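Speaker notes -- "Who's coming round on Tap Night?"
Talk to the regional trade evening, 20 minutes plus questions

Opening (don't rush it, let people sit down with their drinks)

Evening all. I run the office at Wetine, so I'm the voice you get when your boiler packs up. We do plumbing, heating, a bit of drainage when we can't get out of it. I've been asked to talk about reviews, and I said yes before I'd thought about what I wanted to say, so bear with me!

Quick show of hands. Who reads their own reviews? Who reads them at eleven at night with the phone under the duvet? Right, same here.

Where we started

When I joined we had next to nothing online. Lovely engineers, full diary, and hardly a word written about any of them. Then a lettings agent in Siravard told me she'd gone with another firm purely on the stars. She liked us better. She went with them anyway. That stung a bit.

So we started asking. I'd love to say we had a plan, but it was me with a pad and a list of finished jobs, ringing people up at 4 in the afternoon.
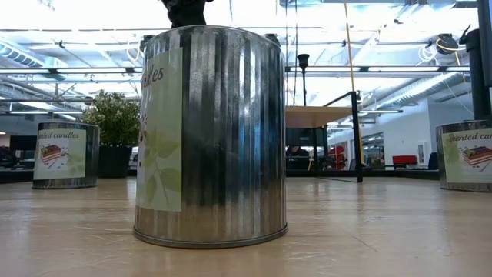 Candle tin on the bench.

What we asked

Keep this bit short, people want the numbers.

We tried the long form first, the one that came with Besta, our booking system. Ten boxes to fill in and a scale for everything. Out of 400 customers we sent it to, 20 filled it in. And most of those left the comments box blank, so I had a lot of fours out of five and no idea why.

Then we cut it down to one question: how was the person who came to see you? That's all. We sent it to 500 people over the winter and the replies came in by the bucketload -- proper sentences, too. People told us about shoe covers. They told us about the lad who rang ahead when he was stuck behind a tractor. One lady wrote a whole paragraph on how our apprentice explained her stopcock to her and she'd lived in that house for 30 years without knowing where it was. (Pause here, this usually gets a laugh.)

Hardly anyone mentioned the plumbing. I found that odd at first. But if the tap's stopped dripping, there isn't much more to say about the tap, is there?

Putting a name to it

Next thing we did was let customers name the engineer. The lads hated the idea. Absolutely hated it. One of them said it'd be like a school report, and fair enough, I'd have felt the same.

We agreed some rules before we switched it on:

Nobody's pay is tied to their stars.
Bad ones go to the engineer first, then we talk, then I reply.
No league table on the wall. (There was one for a week. My fault. It came down.)

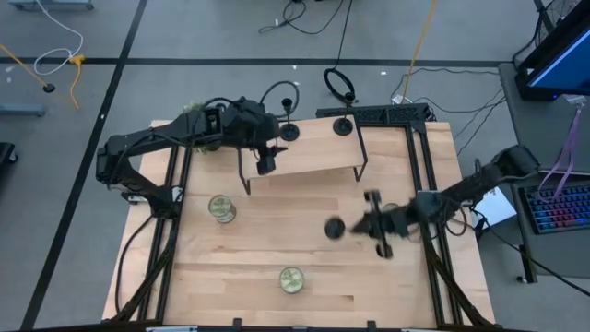

Photo: Kubo

The bad ones

Slow down for this section.

You'll get them. We had a one-star for a job that wasn't even ours, wrong firm altogether. I replied politely, gave my direct line, and she rang up mortified and booked a boiler service.

The ones that hurt are the ones that are right. We left a man without hot water over a weekend and he told everybody about it. I wrote four different replies and they all sounded like a solicitor. In the end I put: we got this wrong, I'm sorry, I've rung you. Still on there. I point new customers at it.

My advice is to write your reply, go and make a cup of tea, and take half the words out when you come back.

If there's time

Mention the thank-you cards. Mention that we never offer money off for a review, and someone will ask about that anyway.

Questions

Likely ones: do you reply to every single one (yes, even the ones that just say "good"), how long does it take (half an hour a day, first thing, before the phones start), and what do you do about customers who aren't online. For those I keep a notebook by the phone and read them out at the morning briefing.

Leave the office number up on the last slide. Remember to pick up the clicker, it belongs to the venue.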